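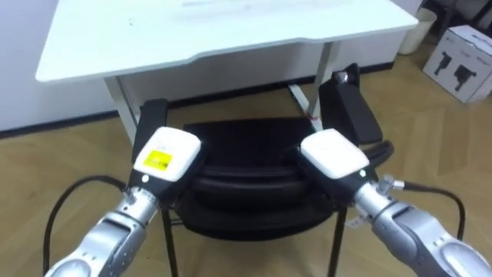 대상 좌석 F-W-12. 책상과 의자.

티켓 제목: 체크인을 했는데도 좌석 예약이 자동 해제됨
제품: Hornel 좌석 예약 (웹, 모바일 앱)
사업장: Fonville
접수일: 04/07/2026
접수자: Arnout Mulder
담당: Godelieve Jansen
우선순위: 보통 → 높음
상태: 해결됨

1. 증상

예약자가 좌석 QR 코드로 체크인하면 앱에 "체크인 완료"가 표시됩니다. 그런데 체크인 마감 시각이 지나면 같은 예약이 "미사용으로 해제됨"으로 바뀌고 좌석이 다시 예약 가능 상태가 됩니다. 다른 직원이 그 자리를 예약해서 찾아오면 이미 사람이 앉아 있습니다.

첫 신고는 Wouter Visser의 건이었습니다. F-W-12를 종일 예약하고 09:04에 체크인했는데 09:31에 해제 메일을 받았습니다. 다시 예약하려고 하니 다른 사람 이름으로 잡혀 있었다고 합니다. 이후 같은 구역에서 비슷한 신고가 계속 들어왔습니다. 모든 좌석에서 발생하지는 않고, F-W로 시작하는 좌석에서만 나옵니다. F-E 구역은 정상입니다.

2. 재현 절차

가. 테스트 계정으로 F-W-12를 당일 예약합니다.
나. 좌석의 QR 코드를 앱으로 스캔합니다.
다. "체크인 완료" 화면을 확인합니다.
라. 체크인 마감(예약 시작 후 30분)까지 기다립니다.
마. 예약 내역을 새로 고칩니다.

기대 결과: 예약 상태가 "사용 중"으로 유지됩니다.
실제 결과: 예약 상태가 "미사용으로 해제됨"으로 바뀝니다.

웹에서 체크인 버튼을 직접 누르면 재현되지 않습니다. QR 스캔에서만 재현됩니다. 안드로이드와 아이폰 모두 같습니다.

3. 먼저 확인한 것

시간대 설정: 사업장 시간대와 서버 시간대를 비교했습니다. 차이 없음. 예약 시작 시각과 해제 시각 모두 로그에 올바르게 기록되어 있습니다.

네트워크: 체크인 요청은 정상 응답(200)을 받았고 응답 시간은 280밀리초였습니다. 재시도 기록은 없습니다.

앱 캐시: 앱을 삭제하고 다시 설치했습니다. 증상 동일.

권한: 테스트 계정과 일반 직원 계정에서 결과가 같습니다. 관리자 계정에서도 같습니다.

해제 정책: 체크인 마감이 30분으로 되어 있고 사업장 기본값과 일치합니다. 마감을 60분으로 늘려 보았는데 해제 시각만 늦어졌고 결과는 같았습니다. 시험 후 30분으로 되돌렸습니다.

QR 스티커: 인쇄가 흐려서 다른 코드로 읽히는 경우를 의심해 스티커를 새로 출력해 붙였습니다. 증상 동일. 새 스티커도 기존 스티커와 같은 주소를 담고 있었으므로 결과적으로 의미 없는 시험이었습니다. 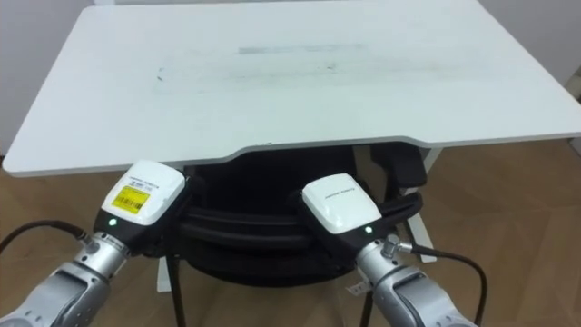 Kirsty Kershaw: F-W 구역이면 5월에 Kukesdale 사무실 좌석을 Fonville로 옮겨 등록한 구역 아닌가요? 그때 가져오기 파일에 좌석 이름은 새로 넣었는데 좌석 ID는 비워 둔 행이 꽤 있었던 걸로 기억합니다. ID가 비어 있으면 Hornel이 새 ID를 만들어 버립니다. QR에는 예전 ID가 들어 있을 수 있으니 체크인 로그의 seat_id와 예약의 seat_id를 나란히 놓고 보세요.

4. 로그 비교

Kirsty의 의견대로 테스트 예약 한 건의 로그를 뽑았습니다.

08:58:10 reservation.create seat_id=FW12-N user=test03 status=booked
09:02:41 checkin.scan seat_id=FW12 user=test03 result=ok
09:30:00 release.job seat_id=FW12-N checkin=none
09:30:01 reservation.update seat_id=FW12-N status=released
09:30:02 mail.send template=auto_release user=test03

예약은 FW12-N에 걸려 있고 체크인은 FW12에 기록되었습니다. 두 ID 모두 화면에는 "F-W-12"로 표시됩니다. 관리 화면의 좌석 목록에서는 비활성 좌석이 기본으로 숨겨져 있어 하나만 보입니다. 필터에서 "비활성 포함"을 켜야 둘 다 나옵니다.

비활성 좌석으로 들어온 체크인에 result=ok를 돌려주는 것도 문제입니다. 오류를 냈다면 첫날에 알 수 있었을 것입니다. 이 부분은 우리 쪽 설정으로 바꿀 수 없어 공급사에 별도 요청으로 넘겼습니다(9번 참조).

5. 영향 범위

좌석 테이블을 CSV로 내보냈습니다. Fonville에 등록된 좌석 레코드는 비활성 포함 363건입니다. F-W 구역은 전부 이름이 같은 레코드가 짝으로 있고, 하나는 활성, 하나는 비활성입니다. 5월 이후 F-W 구역의 QR 체크인은 1,570건이고 모두 비활성 ID로 기록되었습니다.

이 기록이 좌석 사용률 보고서에도 영향을 주었습니다. 보고서에서 F-W 구역의 사용률이 매우 낮게 나왔고, 시설팀에서 이 구역을 줄이는 안을 검토하고 있었습니다. Hanneke Baert에게 해당 보고서를 쓰지 말아 달라고 메일로 알렸습니다. 회신 받음.

6. 임시 조치

F-W 구역의 자동 해제를 껐습니다. 이 동안 실제로 오지 않은 사람의 예약도 하루 종일 유지됩니다. 사내 공지에 아래 문구를 올렸습니다.

F-W 구역 좌석은 당분간 자동 해제되지 않습니다. 예약 후 출근하지 않게 되면 앱에서 직접 취소해 주세요. QR 체크인은 하지 않아도 됩니다.

7. 좌석 레코드 병합

처음에는 활성 레코드의 ID를 예전 ID로 바꾸려고 했으나 Hornel에서는 생성된 ID를 수정할 수 없습니다. 남은 방법은 두 가지였습니다. QR 스티커를 전부 새 ID로 다시 출력하거나, 관리 화면의 "좌석 병합" 기능으로 예전 ID를 새 ID의 별칭으로 등록하는 것입니다. 병합을 선택했습니다. 과거 체크인 기록도 같이 옮겨지고, 스티커를 다시 붙일 필요가 없습니다. 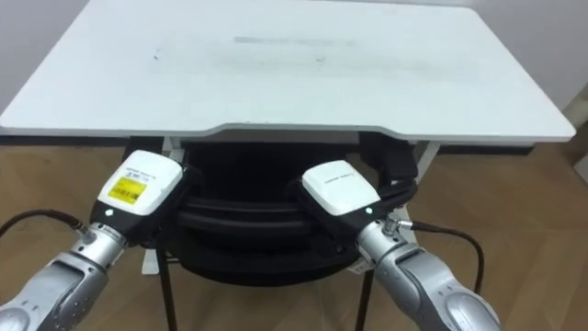

병합은 한 번 실행하면 되돌릴 수 없으므로 F-W-12 하나로 먼저 시험했습니다. 병합 화면에서는 두 레코드의 이름이 같아 어느 쪽을 남길지 헷갈리기 쉽습니다. 남길 레코드의 메모 칸을 먼저 채우고 그 메모를 보면서 선택하는 방식으로 진행했습니다. 메모에는 현장에서 바로 대조할 수 있는 내용을 넣었습니다. F-W-12의 메모는 "흰색 상판, 앞쪽 가운데가 얕게 파인 형태, 상판에 가로로 긴 옅은 회색 자국, 그 왼쪽에 작은 어두운 점"입니다. 자국은 청소로 없어질 수도 있으니 메모 끝에 창가 쪽 통로 기준 위치도 적었습니다. 병합 후 QR 체크인 로그의 seat_id가 FW12-N으로 찍히는 것을 확인했습니다.

나머지 좌석은 일괄 병합 파일로 처리했습니다. 파일 형식은 다음과 같습니다.

keep_id,merge_id,move_history
FW01-N,FW01,yes
FW02-N,FW02,yes
FW03-N,FW03,yes

주의할 점이 있습니다. keep_id와 merge_id의 순서를 바꾸면 예약이 비활성 좌석으로 옮겨집니다. 또 파일을 저장할 때 엑셀이 구분 기호를 세미콜론으로 바꾸는 일이 있습니다. 첫 번째 업로드가 이 문제로 거부되었고, 메모장에서 쉼표로 고쳐 다시 올렸습니다.

기록 이동 작업은 대기열에 거의 2,000건이 쌓여 점심시간 이후에 끝났습니다. 작업 중에는 관리 화면이 느려지지만 예약과 체크인은 가능했습니다.

8. 확인 결과

Wouter Visser에게 F-W-12를 다시 예약하고 QR로 체크인해 달라고 요청했습니다. 자동 해제를 다시 켠 상태에서 마감 시각이 지난 뒤에도 "사용 중"이 유지되었습니다. 퇴근 시 체크아웃도 정상 기록되었습니다.

테스트 계정으로 체크인하지 않은 예약도 하나 만들어 보았습니다. 마감 시각에 정상적으로 해제되었고 메일도 왔습니다.

사용률 보고서를 다시 생성했습니다. F-W 구역 수치가 F-E 구역과 비슷한 수준으로 나옵니다. 새 보고서를 Hanneke Baert에게 전달했습니다. 사내 공지의 임시 안내는 내렸습니다.

9. 남은 작업

공급사 요청: 비활성 좌석에 체크인이 들어오면 오류를 반환하도록 변경. 접수되었고 일정은 아직 받지 못했습니다.

가져오기 절차서: 좌석 ID가 비어 있는 행이 있으면 업로드 전에 멈추도록 점검 항목을 추가합니다. 담당 Godelieve Jansen.

Tiêu 사업장: 같은 가져오기 양식을 사용했습니다. "비활성 포함" 필터를 켜고 이름이 같은 좌석이 있는지 확인해야 합니다. 담당 Kirsty Kershaw.

10. 추가 댓글

Wouter Visser: 예약 유지되는 것 확인했습니다. 한 가지만 문의드립니다. 이전에 해제된 예약이 제 내역에 "미사용"으로 남아 있는데, 미사용이 누적되면 예약 제한이 걸린다고 들었습니다. 이것도 정리되나요?

Godelieve Jansen: 체크인 기록은 옮겨졌지만 미사용 횟수는 자동으로 다시 계산되지 않습니다. F-W 구역 예약자의 미사용 횟수를 5월분부터 초기화했습니다. 앱에서 로그아웃 후 다시 로그인하면 반영됩니다.

Wouter Visser: 0으로 나옵니다. 감사합니다.

Arnout Mulder: 티켓을 해결됨으로 변경합니다. Tiêu 확인 건은 새 티켓으로 분리했습니다.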